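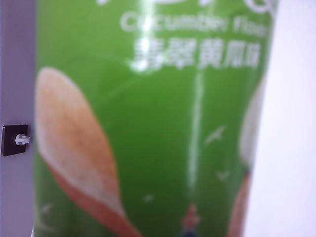 Wrist-camera gripping (hobby robotics)

Wrist-camera gripping is the practice of putting a small camera on the last joint of a robot arm, right by the fingers, so the arm can see what it's about to grab. I've been building one of these at the shared workshop in Sillandale since October, so this entry leans on my own bench more than a proper one would. Feel free to fix it!

Background

Most home arms start out with one fixed camera looking down at the table. That works fine until the gripper gets in its own way, and then you're grabbing blind for the last couple of inches. Moving the camera to the wrist solves that and hands you a new headache: everything gets really big, really fast. A snack can that looked tidy from across the table is suddenly a wall of green with a potato chip on it, and the lettering goes soft.

Parts

My arm is a Braltetti kit, the older one with the belt-driven elbow. The fingers are home-printed, and the controller board is a Yuan (mine is the second one, I fried the first by plugging the servo lead in backward). The whole arm weighs 937 grams without the base clamp. The software is Furnora, which is free and a bit grumpy about cables.

Focus and glare

Cheap camera modules usually ship with the lens focused for a room, so at gripping distance you get blur. On some you can break the glue and turn the lens barrel by hand – go slowly, it doesn't take much. I set mine for 86 millimeters and live with fuzz any closer than that.

Glossy packaging is the other pest. A shiny can throws a bright streak straight down its curve, and my edge finder loved that streak more than the real edges. Turning down the exposure helped. So did taping a scrap of tracing paper over the lamp.

Choosing test objects

Chip cans are popular, and I can see why. They're round and light, and they stand up by themselves. The cucumber flavor ones are handy for color masking, with all that green against a pale background, though the printed chips on the label will punch holes in your mask if you only look for green. I fill those back in before I work out the middle of the can.

Training runs

I've saved 1,080 frames so far and labeled them in the evenings. Furnora wants them split into batches, and I ended up with 13. Batch four has the wrist angle logged wrong and I still haven't redone it.

See also: hand-eye calibration, belt tension, cable strain relief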